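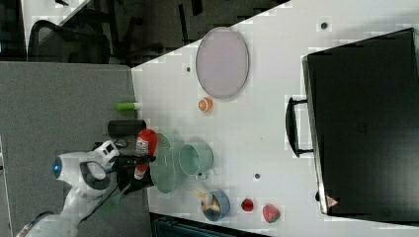 Fig. 1. White tabletop with an oval plate, a clear green plate, an orange slice and a red and white bottle.

Household Objects and Their Arrangement
Handout 3: What does "set" mean?
Janka Halás, Ustdale, January term

Reading for this handout: Farkas, chapter 2; Vokach, the short paper on plates. Bring both. Last time half the room had only the Vokach, and it showed.

1. The claim

Farkas says a table is "set" once the objects on it let a stranger work out where to sit. I have taught this definition for years and I like it less each time. Try it on Fig. 1. The lavender-pink plate lies toward the far side of the white top, with the orange slice directly below it. Is the slice food that has left its plate, or was it never meant to be on one? Farkas would have us pick a side of the table and call it the front. I don't see what entitles us to do that.

2. Plates

Vokach sorts plates by rim, outline and whether you can see through them. The last test looks silly until you need it. The pale green plate shows the table through it, and students tend to skip over it when listing what is on a surface, then put it back in when prompted. Vokach takes this as proof that clear dishes are "weak" objects. It could just as well mean that people list bright things first. The study behind the claim used 72 people and one tablecloth, and I would want to see a second tablecloth.

Both plates in Fig. 1 are oval. An oval has a long way and a short way, so it can point, and a round plate can't. Whether anyone laying a table cares about this is a separate matter. Vokach assumes they do.

3. Bottles on their side

The usual rule is that an upright bottle is in use and a bottle on its side is stored, dropped or being moved. Check it against your own refrigerator before you write it down. The bottle in Fig. 1, with its red cap and white label band, is sideways, and the rule gives you three answers at once. A rule that does that hasn't told you much.

4. Things that don't belong

The small bright green cylinder sits where the white top meets the gray surface. It resembles a marker. Fekirari's checklist has a box for "non-dining items" and asks you to leave them out of the record. Please don't. Write them down and argue about them later.

For next session

Record one table at home before anyone tidies it. Use 14 lines at most. Say which objects you would call part of a setting and which you wouldn't, and give the rule you used. If the rule came from Farkas, say where it failed. Hand in by 09/12/2018, on paper.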